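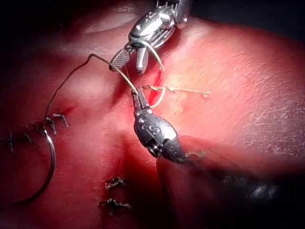 Suturing with two instruments, needle at left.

Re: [sim-lab] instrument budget, second draft

The Zemora quote came in on Saturday. Needle drivers are 418 each, and the Bensaid ones are 45 cheaper but only sold in pairs. I would stay with Zemora for the drivers and put the difference into suture and needles, where we always run short by May.

On 2 Apr the planning group wrote:
> Can we drop tissue and thread to 600 for the year
> and spend the rest on a spare arm from Vondudix?

I don't think so. Knot tying is most of what trainees book time for, and a spare arm is no use to them if there is no thread. The arm can wait until the Surkik service contract is up for renewal – we should get a better price if we ask for both together.

Please send changes to the spreadsheet, not to the list. I still need the delivery charges from Bensaid.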